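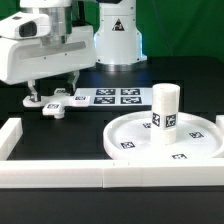

Photo: Killian Gautier / Stuketti

Stuketti revises its white parts set for assembly trials

Sunday, May 27, 2018

Stuketti, which makes small-scale furniture parts for testing assembly instructions, has released a revised version of its white parts set. The set is sold under the name Zendetti and goes to workshops that want to try out a joining sequence before a full-size product is drawn.

The main change is in the markings. Square black-and-white tags are now placed on the upper faces of the small blocks, and larger tags are supplied on a flat sheet that stays on the tabletop as a fixed reference. A part's position and angle can be read from its tag and compared with the sheet. In the earlier version, most of the small parts carried no tag, and their positions had to be measured by hand.

"With an all-white part on a black table, the outline is easy to find and the rotation is not," said Ludivine Vasseur, who drew the revised parts. "A square block looks the same after every quarter turn. The tag settles which side is the front."

The color has stayed the same. A gray finish was tried in October and dropped after the tag borders proved harder to pick out under the workshop lamps. Vasseur said glare on pale surfaces is still a problem at some angles, and the instruction sheet asks users to set up their lights before taking a first reading.

Two shapes in the range account for most of the requests for replacements: the flat plate and the square block with a short peg. The peg length is unchanged, so older blocks can be used with the new plates.

Larger pieces follow the same marking rule. Posts are tagged on the side, cross-shaped tops on the arms, and round trays on the inner floor, inside the raised rim.

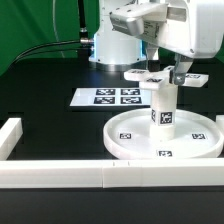
Placing a tall part is slower than placing a block, according to the notes issued with the set. A post that leans slightly at the start will usually end up off center, and the notes advise holding it upright just clear of the surface and checking the side tag before lowering it. Trial results are to be logged with the part held and again after release.

Daichi Sakamoto, who runs the bench at Riviere, has used the set for 3 months. He said the tags wear at the corners if parts are stored loose in a box - he now keeps them in divided drawers - and that a scuffed border is enough to spoil a reading. Replacement tags are sold in sheets.

The first run is 2,000 sets. Orders are handled by Risen, with delivery quoted at 7 to 8 working days. Drawings for the older version will remain available on request.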